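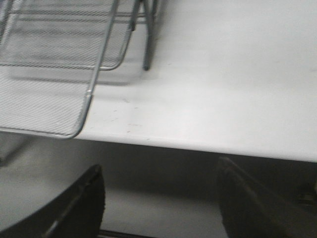

Comment un robot apprend-il un geste ?

Tu te souviens du jour où quelqu'un t'a appris à faire tes lacets ? Il a peut-être pris tes mains dans les siennes. Eh bien, avec un robot, on peut faire pareil !

Première façon : le guider à la main. On attrape le bras du robot et on l'emmène doucement là où il faut. Pendant ce temps, ses moteurs se laissent faire et il enregistre chaque position. C'est un peu comme danser avec lui - sauf qu'il ne marche jamais sur les pieds.

Deuxième façon : le piloter à distance, avec une manette. Tu bouges, il bouge !

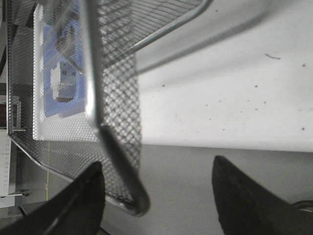 Temps de lecture : 2 min

Une petite caméra placée près de la pince filme tout ce que le robot a devant les doigts : le bord blanc d'une table, les mailles d'un panier en métal, une grosse anse brillante... Pour toi, c'est facile à reconnaître. Pour lui, ce sont des milliers de petits points à comprendre.

Alors il faut recommencer, encore et encore. Anika Abernathy, qui pilote le robot Kivine, lui a montré le même geste 84 fois. Quelle patience !

Et si on déplace le panier ? On refait des démonstrations, en changeant un peu la place des objets.

Le mot à retenir : téléopération. Cela veut dire commander une machine de loin.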